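Nikumell Paisley Bedspread in Teal: my review after a few months

I'd been sleeping under the same beige quilt since college, and when the seam on it finally gave up I told myself I was going to buy something with some color. I went back and forth for ages between the Nikumell and a plain navy one from Ramden (very tasteful, very dull) and in the end the teal won.

So, the pattern first. It's a lot! There are paisleys, there are scrolls, there are bunches of flowers, and hardly any plain cloth between them. On the website it looked busy but small, the way everything does in a thumbnail, and when I shook it out in the bedroom I stood there for a minute wondering if I'd have to repaint. The walls are white, thank goodness, and the headboard is that orangey wood everyone seems to have inherited from somebody, and I think the teal does it a real favor. My old quilt made the headboard look tired. With the Nikumell it looks like I chose it.

I bought the queen, which goes for $198 at full price. Mine came in September with $21 off for signing up to their emails, and yes, I still get the emails. Shipping was through Tranport and took longer than they said, but the box was dry and the bedspread was folded inside a cloth bag with a drawstring. I keep my winter scarves in the bag now.

It's a medium weight. I run cold, so from late fall on I add a blanket underneath, but in spring and early summer it's plenty by itself. The label says cotton and it feels like cotton, a little stiff out of the package and a lot nicer after the second wash. I wash it on cold with nothing else in the machine, having learned my lesson with a red towel years ago, and dry it on low. It's faded a tiny bit along the fold lines, and I only see it when the sun's coming straight in.
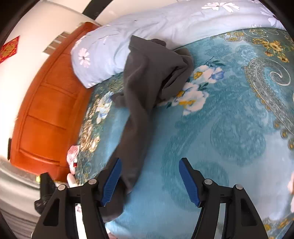
What I like most is how forgiving it is. I'm a person who drops clothes on the bed. I come home, change, and whatever I had on stays there until bedtime, and on a plain cover every crease and every bit of lint shows up. With this one I can pick everything up, give the cover one good tug toward the headboard and it looks made. Crumbs disappear too (maybe not a selling point, but I'm counting it).

It's also friendlier with other prints than I expected. I've got light blue bedding with white daisies on it and was all set to replace it, and then I liked the two together so much that I kept it.

Now the grumbles. The hem thread on one side came loose after the third wash and I had to stitch a hand's width of it back down. The sides could be longer as well. I have a deep mattress with a topper, and the drop stops short of where I'd like it, so if you're in the same boat, size up to the king. And I do wish they sold matching shams. Nair has a teal that comes close, but I held one up in the store and it was greener.

I read through a good chunk of the 3,463 reviews before ordering, and the unhappy ones mostly say the color is brighter than they expected. It's bright! If you want a calm, hotel kind of bedroom, get the navy. I'd buy this one again, in the king next time, and I've got my eye on the rust version for the guest room.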